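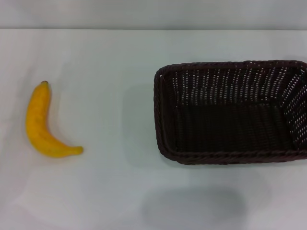

How to Freeze Ripe Bananas for Baking

By Liv Fagerlund
2 min read
Print | E-mail this page

Wait until the skins are well speckled. Green bananas never sweeten in the freezer, and they are hard to mash later.

1. Peel the bananas and pull off any strings. Frozen skins turn black and are a pain to remove.

2. Cut into thick slices. For banana bread you can leave them whole — slices are better for smoothies and pancakes.

3. Line a baking sheet with parchment and lay the slices flat so they don't touch. Freeze for two hours, until firm.

4. Move the slices to a freezer bag, press out the air and write the date on it. I also write the weight, as most of my recipes go by weight.

To use, thaw in a bowl for 40 minutes. Brown liquid will collect at the bottom. Stir it back in for bread or muffins, and pour it off for pancakes or the batter gets thin.

Frozen bananas keep their flavor for three months. My October bags are still fine, though the slices near the zipper have some frost.

Contact | © Plolletti Kitchen | Back to top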